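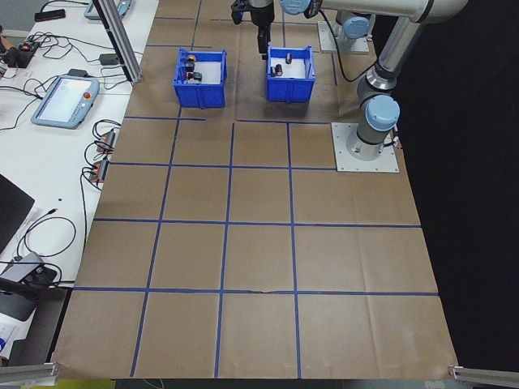

Bench Covering and Small Parts Bins: Frequently Asked Questions

Brorkport Parts Room

18 shares
5 comments

These are the questions we get most often about the paper-covered table and the blue bins. If yours isn't answered, leave a comment or write to Katsuhiko Miyazaki at the front desk.

What is the table covered with?

Brown kraft paper off the roll, marked out in squares with blue tape. We buy the paper from Traltel. Any plain brown paper of a decent weight will do the same job. Thin wrapping paper tears as soon as you drag a bin over it.

Why kraft paper and not a rubber mat?

Cost, mostly. A mat big enough for the whole table was quoted to us at $389, and the paper costs very little. It also gives a plain background, so a dropped screw or a stray capacitor is easy to find. If you solder at your bench, get a proper mat. Paper is for sorting and laying out.

Does the paper lie flat?

Not completely. Paper from a roll wrinkles a little when it goes down over a big surface, and we live with that. Smooth it from the middle outward before you put any tape on it. Once the tape is down, the wrinkles are there for good.

What are the squares for?

They give each thing a place. "Third row, second square" is quicker to say than "over there by the other one," and a bin that has been moved can go back to the same spot. Some people write numbers on the tape. We tried that and the marker rubbed off.

How do I lay out the grid?

Run the long strips first, from one side of the table to the other, then the shorter ones across them. Use the width of a bin plus a hand's width as your spacing. We measured the first two lines and did the rest by eye, so don't expect every square to match. If you need exact squares, snap chalk lines first and lay the tape over them.

How often do you change the paper?

When it tears badly or gets oily. A small tear can be covered with a piece of the same tape. The sheet before this one went down in May and lasted 80 working days.

Which bins do you use?

Blue plastic parts bins with an open, sloped front. You can reach in from the front or from above. Ours came through Nagano, our usual supplier, but most hardware stores carry something close. Pick one size and stick with it, or the stack on the shelf will never be straight.

Should I line the bins?

For small electrical parts, yes. We cut white foam to fit the bottom. Dark parts show up well against it, and round parts don't roll as much as they do on bare plastic. Trace the base of the bin onto the foam, cut just inside the line, and press it in without glue. You'll want to take it out to clean it.

How should capacitors be stored in an open bin?

Keep them apart from anything with sharp edges, and don't pile them up. Three or four of the larger cylindrical kind is plenty for one bin while you're working. Large capacitors can hold a charge, so they should be safely discharged before they go into a bin. If you don't know how to do that, ask at the desk first.
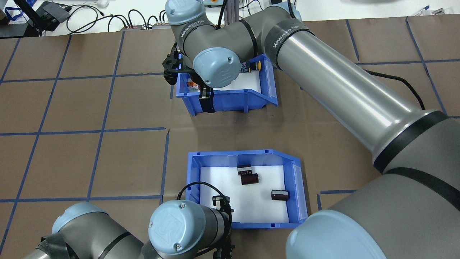

Can I mix different parts in one bin?

While sorting, yes. For storage, no. We usually keep two bins going at once, one for push buttons and similar panel parts and the other for cylindrical parts. Colored tops make panel parts easy to tell apart, so a mixed bin of those is less trouble than a mixed bin of plain black pieces.

What do the colors on push buttons mean?

It depends on the equipment they're meant for. Red is commonly used for stop and green for start, but don't rely on color alone. Read the marking on the body and check the contacts with a meter before you reuse one. 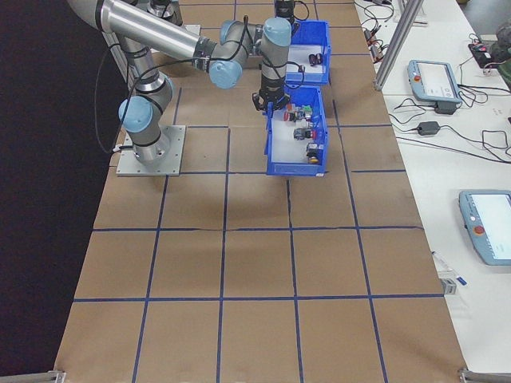 A button that fails the meter check goes in the scrap tub by the door. Please don't put it back in the bin for someone else to find.

How do I clean the bins?

Take out the foam and wash the bin in warm water with dish soap. Let it dry overnight. Brush or vacuum the foam. We used Clolance spray on one set of liners and they stayed tacky, so we don't use it on foam now.

Can I borrow a set of bins?

Yes, up to 5 at a time, for two weeks. Sign them out at the desk and bring the foam back with them. The tape and paper aren't for loan, but you can buy a length of paper at what we paid for it.

Was this page helpful? 18 shares | 5 comments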